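4.2 Server population and who stays

Players join Limovville, the biggest of the fan-run servers for Ukon, mostly at night and mostly in groups. The base game shipped single-player only. The multiplayer mod (Mutden) came later, from a small team led by Jayanthi Poduval, and everything we measure here runs on Mutden with default settings. No custom physics, no paid slots.

We logged joins, leaves and chat volume. Not chat content – the server admins asked us not to keep it and we didnt. Sampling was once every 60 seconds. A player counts as "present" if they moved or typed between two samples. Idle players are dropped, which makes our totals lower than the ones on the server's own page.

Peak load in October was 2,000 players on one map. At that size the map desyncs: cars float, doors open for one player and stay shut for the next. We expected people to leave when this happened. They stayed. Median session length went up on the worst nights, and chat volume with it. Blöndal and Lazăr saw the same thing on a racing mod and put it down to spectacle. We think that is part of it, but group size matters more. Players who joined with friends stayed through desync, players who joined alone left within a few samples.

Group detection is crude. Two accounts that join within 60 seconds of each other and stay within shouting range are one group. Misses late arrivals, wrongly merges strangers at the spawn point. Revathi Pai checked 40 groups by hand, with the players' permission, and found four bad merges. Good enough for the comparisons in this section, not good enough for anything finer.

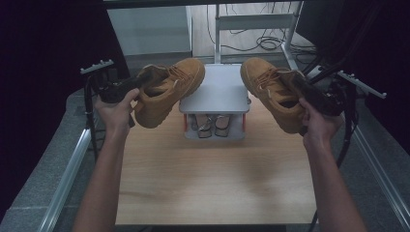
Figure 4. Two work boots held in a pair of hand-held grippers over a tabletop.

Spawn point merges are the bigger worry of the two. Mutden drops every new player in the same town square, so on a busy night half the server is in shouting range of the other half. We tried throwing out the first few samples of each session. It removed the bad merges but also a lot of real pairs who split up early, so we put them back in.

One more caution. Server rules changed partway through logging (vehicle limits per player, set by Xuân Mạc's moderation group), and sessions before and after the change are pooled. Seperate plots look much the same, with a slightly shorter tail after the limit. Solo players seem not to have noticed the limit at all. Repeat visits are handled in the next section.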